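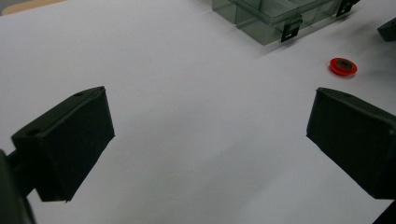 Testing a gripper on small-parts sorting: a bench procedure

Bratanance test notes, revised 11/10/22

Whether a machine can tidy a workbench is usually answered with a video. A video shows one success. The procedure below gives a success rate for one narrow chore: picking up a small loose part from a flat table and putting it into the correct compartment of a divided box. It is written for a two-finger gripper, either fixed to an arm or held in the hand, and takes one working day including set-up.

What you need

A plain, pale, matt tabletop. Glossy surfaces give reflections that some vision systems treat as edges.
A clear plastic organiser box with internal dividers and a latched lid.
A set of parts small enough to fit the compartments, in at least 4 shapes. Include flat round parts such as pulleys or bearings.
A log sheet, on paper or in a spreadsheet.

Step 1. Set the surface

Clear the table and wipe it down. Light it from two sides. Shadows from the fingers will still fall across the working area, and should be left in. A system that only works without shadows is of little use in a workshop.

Step 2. Check the fingers

Open the gripper fully and compare the two inner faces. They should be flat, clean and parallel when closed. Look along the lower edge of each finger for burrs or torn material. A ragged point of half a millimetre is enough to lift a thin part on one side and tip it out of the grip. File it off before the first trial and write down that you did so.

Step 3. Place the box

Put the box at the far side of the table with one corner towards the gripper. This is harder than a square placing, as the wrist must turn to line up with the compartments. Run the first half of the trials with the lid already open. Run the second half with the lid shut and both latches fastened, and log opening the box as a task of its own.

Step 4. Place the part

Lay one part flat, within reach. Change its position after every trial. Low round parts are the most informative: the fingers must come down almost to the table without striking it, and a stepped rim gives two possible heights to grip at. Note which one the machine picks.

Step 5. Run and score

Carry out 200 trials. Score each with one code only:

A – part in the correct compartment
B – part in the wrong compartment
C – part dropped or pushed away
D – no attempt, or stopped by the operator

Do not reset a failed grasp by hand and count the second try. That is the commonest reason for figures that cannot be repeated elsewhere.

Results so far

Our Cumberg and Balusden benches have logged 2639 trials between them with the lid open. Of these, 2123 scored A, a rate of 80 per cent. Most of the rest were C, chiefly flat parts pushed along the table by a fingertip set slightly too high. Latches are a different matter. A latch needs force in one direction while the box is held still, and a single gripper has nothing to hold the box with. We do not yet have a lid-shut figure worth printing.

For a shop floor, 80 per cent means one part in five still needs a person. The chore is not ready to be handed over, though a fixed tray in place of the box, and deeper parts, would bring it closer.

Trials with the El Idrissi finger pads are planned for December. The scoring codes will stay the same.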